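Open evening at the Breson lab

So I finally made it to the robot surgery open evening at the Breson building in Erkbridge, after missing it two years running, and I've been boring my family with it ever since. Sign-up was through the Garkby library this time and they took 20 of us in a group, which was plenty, because the room where you watch is about as wide as a school bus.

Trevor Grewal ran our tour. He looks after the training side, meaning he gets people from "I've never touched one of these" to tying decent knots, and he talks fast and clearly loves it. First he sat us down in the lobby with coffee (weak) and cookies (very good, the ginger ones went first) and told us what the place does all year. They logged 734 practice sessions since last August, most of them in the evening when the trainees get off shift. I had pictured a couple of people tinkering in a basement. Nope!

Then we got to try the practice console, the one with the rubber pegs and rings. You put your face up to the viewer and your fingers in the little loops, and whatever your hands do, the tips do too, only smaller. I moved four rings in the time I was given and dropped two of them. The teenager ahead of me did the whole board and looked bored. The hard part for me was that you can't feel anything. You squeeze and the picture tells you that you squeezed, and that's all you get. Trevor said most beginners pull way too hard for the first few weeks and snap a lot of thread.

After that came the stitching, up on the big screen, and the whole room went quiet. I had no idea there was so much thread to manage! You tie one knot, and you've still got these long dark loops lying all over the place, and the jaws have to work in between without snagging any of it.

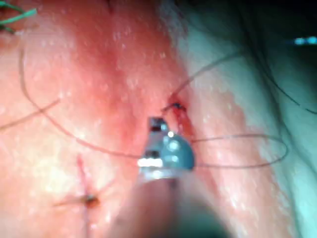 A lady from the Petrenko Street book group asked whether the machine could do the stitching by itself, and Trevor said theirs can't and that a person's hands are behind every move. There are people working on having it handle bits of the job alone, and he was pretty careful about what he'd promise there. I liked that. He also said he still practices by hand with a needle and a piece of foam at his kitchen table, and I've since tried it with a sponge and some sewing thread. It's harder than it sounds.

One warning if you're squeamish - sit near the back, by the door, and you can slip out to the lobby whenever you like. Parking is in the lot behind the building, and the side entrance is the one with the ramp. The next evening isn't set yet, but the library desk is keeping a list, and I've already put my name down again.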